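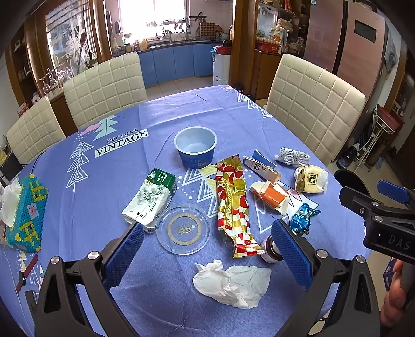 3.2 Participants and classroom setting

The study took place in two primary schools, Hirberg and Neltholm, which belong to the same district. In total 304 pupils had contact with a reading dog during the school year. Both schools had written to the families in September and asked for consent, and also for information on allergies and fear of dogs. Pupils without consent stayed with their own class and had the usual reading lesson with a second teacher.

Seven teachers agreed to keep a weekly diary. They wrote down how long each child read aloud, if the child asked to stop, and any remark the child made on the reading itself. The diaries were not the same in quality. Some teachers wrote full pages, others only a few words, and we come back to this problem in Section 5.

Each session had one child, one handler and one dog, in a corner of the library with a rug and low shelves. The handlers were trained by the Whitcombe program, and they did not correct the reading. If a child made a mistake, the handler waited – sometimes for a long time – until the child tried again or asked for help.

Two coders, Heather Henare and Sunita Jaiswal, read all diaries separately and then compared their codes. Where they did not agree, the entry was discussed until one code was chosen. The coding scheme was taken from the earlier Flanville study, with small changes in the category "willingness to read", because the original wording was made for older pupils.

Figure 1. Table in the kitchen area with an empty round tub.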